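Prendov halts egg-packing trials after grip-force fault

Prendov has suspended carton-packing trials on its two-arm Zelden workstation after a fault left the right gripper closing harder than its commanded limit. There were no injuries. The company said the stop applies to all 4 workstations at its Quinlan test site and will stay in place until a firmware change has been checked.

The fault showed up in August during a run of 3,000 planned picks. The task is simple on paper: pick up loose eggs from a tabletop and place them in the open cups of a molded pulp carton, using both arms. At pick 1,466 the right gripper reported a normal hold while the motor current kept climbing. The egg broke, and the arm carried on to the carton and completed the place motion with the shell still between its fingers.
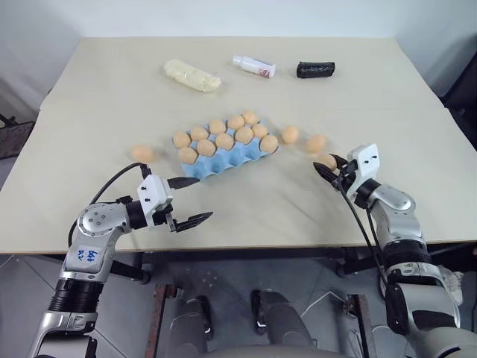 Logs from the run point to the force sensor in the gripper body. Its zero reading had drifted over almost 600 cycles, so the controller read a light touch where the fingers were already pressing. A software check that should have compared sensor output with motor current was switched off in the build under test. Prendov said it had been disabled earlier to stop false alarms during fast moves and was not turned back on.

The left gripper, from the same batch, showed no drift. Brilto, which supplies the sensors, has asked for the right-hand unit back and is testing it for heat effects and cable strain.

The safety review is looking at a second point. The emergency stop worked when an operator pressed it, but the fingers stayed closed, as they are designed to do so that a held object does not drop. With the force reading wrong, that meant full pressure remained on whatever was in the grip. A release mode that backs the fingers off slowly after a stop is now being written.

Until the new build is approved, operators may move the arms only at reduced speed and with the grippers empty. The sensor will be zeroed before each run, and the current check can no longer be turned off from the operator menu.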